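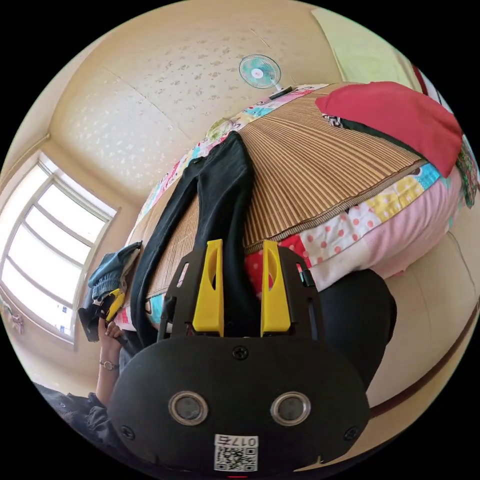 Re: [benwood-tenants] Proposal to swap the laundry sign-up sheet for an app

I have lived in Benwood for 10 years and in that time the laundry sign-up sheet has failed me exactly once, when a pen leaked on it. My own view of chores is a relaxed one, and they tend to get as far as the bed and stay there while I write long emails to this list. But I do wash my sheets, and I do it in the slot next to my name, in ink, on paper, taped to the dryer that doesn't work. I would like to keep doing that.

Manon Gagnon wrote:
> Hi all,
> I've been trying out Stultmont, the booking app my sister's
> building uses. You pick a machine, pick a time, and it sends
> you a message when your load is done. It costs $233 a year for
> a building our size. The paper sheet is a mess. Last month
> there were 3 people signed up for the same hour and one of
> them had signed as "me."
> Could we vote by the end of November?
> Manon

Manon, I was "me." I thought it was clear from the handwriting.

On the money: $233 a year is fine, split among all of us it's a coffee. I do wonder how Stultmont knows a load is done, seeing that our washers were made before anything in this building knew anything. The one on the left doesn't know itself. It stops in the middle of the rinse, thinks about it, and goes again if you lean on the lid. Does the app lean on the lid? If so I'll pay double.

Also, the basement has no signal. I have stood on the folding table with my phone over my head and got one bar, and a text from my dentist. So we'd book upstairs, go down, find somebody's towels in the machine, and go back upstairs to see whose they are. Right now I can read the name off the sheet and go knock on the door like a civilized person.

Some of you will remember the Yordanov system from when the old management had the place. Tokens, bought from a machine in the lobby that took bills and gave back its opinion of them. I still have six tokens in a jar if anybody wants them.

What I'd suggest:

- a new sheet, with lines wide enough for real handwriting
- full names (yes, all right)
- a pen on a string, and a second string for when the pen goes
- two-hour slots on weekends, one load each, comforters before noon

Hsin-yi Liao offered in the hallway to print the sheets at work, and I'm volunteering her in writing before she thinks better of it.

If the vote goes the other way I'll download the thing and complain about it here. One real question though, Manon: what happens to people without a smartphone? 2B doesn't have one and she does more laundry than the rest of us put together.

"me" (4A)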